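# 深色衣物怎么洗才不容易发白、掉色

黑色和深灰色的衣服穿得多，洗坏得也快。常见的毛病有三种：颜色变淡，布面起一层灰白的毛，沾上浅色的线头和纸屑。三种毛病的原因不同，处理办法也不同，下面按一次完整的洗涤顺序写。适用于棉、涤棉、普通针织和一般化纤。羊毛、真丝、皮革拼接的衣服不在此列，请按洗标送洗或手洗。

## 先弄清楚是哪一种“发白”

衣服晾干后看着发白，先别急着当成掉色。用湿手指在发白的地方擦一下：

- 擦完白色消失，干了也不再出现，是洗涤剂残留。
- 擦完颜色变深，干了又白回来，多半是纤维起毛。布面的短纤维竖起来，反光以后看着就浅。
- 整件均匀地变浅，缝线凹处和口袋里面的颜色明显比外面深，是染料流失。

残留可以重新漂洗解决。起毛只能减缓，已经起来的可以用去毛球器轻轻过一遍。染料流失在家里补不回来，市售的染色剂可以试，但涤纶含量高的衣服吃不进普通的棉用染料，买之前要看说明。

## 需要准备的东西

- 中性洗衣液，或标明深色专用的洗衣液
- 一个装衣服的筐，四面带孔的比较好，不闷
- 洗衣网，粗网和细网各一个
- 白色旧棉布一小块，测掉色用
- 晾衣架，最好是宽肩的

洗衣粉也能用，但冷水里不容易化开，深色衣服上最容易看出白印。一定要用的话，先在小盆里用温水化开再倒进洗衣机。

我家用的洗衣液是 Aranda 的无香型，瓶盖内侧有刻度线。别的牌子也一样，只要成分表里没有漂白成分和荧光增白剂。荧光增白剂对白衣服有用，留在黑色布料上会让颜色发灰发蓝。

## 第一步：分拣

把深色单独分出来。黑色、深灰、藏青可以一起洗。大红和酒红单独洗，前几次尤其如此。牛仔裤也建议单独洗，一是靛蓝容易掉，二是布料硬，和薄 T 恤一起转会把 T 恤磨出毛来。

分好颜色以后再看材质。下面几类不要和深色衣服同洗：

- 毛巾、浴袍、珊瑚绒，掉毛很厉害
- 新买的法兰绒睡衣
- 带魔术贴且没有粘好的衣服

平时换下来的深色衣服可以直接放进单独的一个筐里，不用等到洗的那天再翻。汗湿的先搭在椅背上晾一晾再放进去，潮着压在一堆里，时间长了会有味道，黑色棉布上还可能长出浅色的霉点。

筐快满的时候就该洗了。要注意的是，装满一筐不等于正好一桶。筐里的衣服是松的还是压过的，差别很大，最终还是以洗衣机滚筒里的余量为准。
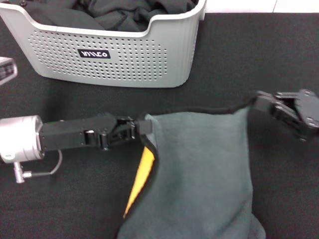 *深色衣物单独放一筐，已经接近装满。*

## 第二步：检查和翻面

每件都过一遍手：

1. 掏口袋。纸巾是深色衣服的头号麻烦，一张就够粘满整桶。
2. 拉上拉链，扣好裤钩。衬衫的纽扣解开，扣着洗容易把扣眼扯松。
3. 翻到反面。摩擦主要发生在外侧，翻面以后磨损的是里面，正面的颜色能留得久一些。
4. 有印花的一定翻面，熨烫过的胶印最怕直接和滚筒壁摩擦。
5. 领口、腋下有汗渍或白色止汗剂痕迹的，先用少量洗衣液涂上，放十分钟。不要用硬刷子刷，刷过的地方会比周围浅一块。

新衣服第一次洗之前做一次测试。把白棉布打湿，在衣服内侧的缝边处按住来回擦几下。布上没有颜色，可以和同色系一起洗；有颜色，就单独洗，洗完再测一次。

## 关于用盐和醋“固色”

网上常说先用盐水泡，或者加白醋。现在成衣的染料在出厂前已经固定过，家里这点盐改变不了什么，泡久了反而让浮色跑到别的部位。白醋在漂洗时加一小杯，能帮助去掉一部分碱性残留，手感会软一点，但谈不上固色。醋不要和含氯漂白剂接触，会放出有害气体。

真正有效的是少洗、水凉、转得轻。外套和牛仔裤穿过一次不必马上洗，挂在通风处即可。

## 第三步：装桶

滚筒洗衣机装到七八成，手掌能竖着插进衣服和筒顶之间就可以。装得太满，衣服翻不动，洗涤剂冲不干净；装得太少，衣服反复从高处摔下来，起毛也快。

薄针织、带细肩带的和有装饰的放进细网，卫衣和长裤可以不装网，或者用粗网。网里不要塞紧，放一件到三件，拉链头塞进保护套里。

波轮洗衣机的水流会让袖子和裤腿绞在一起，长袖最好都装网。

## 第四步：设定程序

| 项目 | 建议 |
|---|---|
| 水温 | 冷水，冬天可用 30 度 |
| 程序 | 轻柔或深色专用 |
| 时间 | 洗涤段 18 分钟足够 |
| 漂洗 | 比默认多加 1 次 |
| 脱水 | 中低转速 |

洗涤时间指的是主洗那一段，不包括漂洗和脱水。我用的是 Celeck 的滚筒机，“深色”程序默认主洗时间偏长，需要先选程序再按住时间键往下减，程序启动以后就不能改了。有些机器不能单独调主洗时间，选“快洗”再手动加漂洗，效果接近。

洗涤剂的用量按瓶身上的少量档来。多数人倒多了。漂洗结束时如果玻璃门上还挂着泡沫，下次减三分之一。水质硬的地方可以略多一点，但与其多倒，不如多漂一次。

柔顺剂可以不用。用的话倒进专门的格子，不要直接淋在衣服上，黑色布料上会留下油一样的斑。运动服不要用柔顺剂，影响吸汗。

## 第五步：取出和抖开

程序结束尽快取出来。湿衣服在筒里压上几个小时，折痕处会有浅色的印子，不熨很难去掉。可以用预约功能，把结束时间设在人在家的时候。

取出以后一件件抖开，顺手把领子和口袋盖整平。装湿衣服的筐要干净，里面有灰或者线头，全都会沾到黑衣服上。脏衣筐和湿衣筐分开用最省心；只有一个的话，趁机器在转，用湿布把里面擦一遍，孔里的线头用旧牙刷清掉。

## 第六步：晾干

保持反面朝外，挂在阴凉通风的地方。直射的太阳会让肩部和裤腿上沿先褪色，而且只褪朝阳的一面，很难看。阳台没有遮挡的话，可以在傍晚以后晾，或者挂在室内用风扇吹。

- T 恤和衬衫：用宽肩衣架，从下摆套进去，不要撑领口。
- 厚卫衣：帽子单独夹起来，否则帽子和后背贴着的地方最后干。
- 针织衫：平铺，吸水后的重量会把衣长拉长。
- 长裤：倒挂，夹住裤脚，裤腰的重量能把裤腿拉平。

用烘干机的话选低温，还有一点潮的时候就取出来挂着。高温烘干对黑色棉布的伤害比洗涤大，弹性纤维也容易松。每次用完清理滤网，不然下一批黑衣服会沾满上一批的绒毛。

## 出了问题怎么补救

**沾满纸屑。** 不要马上重洗，湿纸屑会揉得更碎。先晾干，拿到室外抖，剩下的用粘毛滚筒处理，最后再单独漂洗一次。滚筒里的纸屑也要用湿布擦掉，门封橡胶圈的夹层别漏了。

**有白色粉印。** 不加洗涤剂，冷水漂洗一遍加脱水。如果反复出现，检查洗涤剂盒，拉出来看看有没有结块。

**混进一件浅色衣服，被染了。** 趁湿马上取出来，不要晾干，更不要烘。用冷水多漂几遍，然后按说明用彩漂泡，先在不显眼处试。

**熨出亮光。** 涤纶和混纺布常见，是高温压平了纤维。轻度的可以隔着湿布用蒸汽熏一下，再顺着毛向轻刷。以后深色衣服一律从反面熨，或者垫布。

**有怪味。** 多半来自洗衣机，不是衣服。空桶跑一次高温自洁，然后把门开着晾干。夏天建议每月一次。

## 收纳时的两点

完全干透再叠。厚缝边和裤腰处摸着凉，说明里面还有水汽。

换季收起来之前先洗干净，看不见的汗渍放上几个月会变成一圈浅印，到那时再洗就洗不掉了。挂着存放的黑色外套套一个布罩，肩膀上不会落灰。不要用干洗店的薄塑料袋长期罩着，不透气。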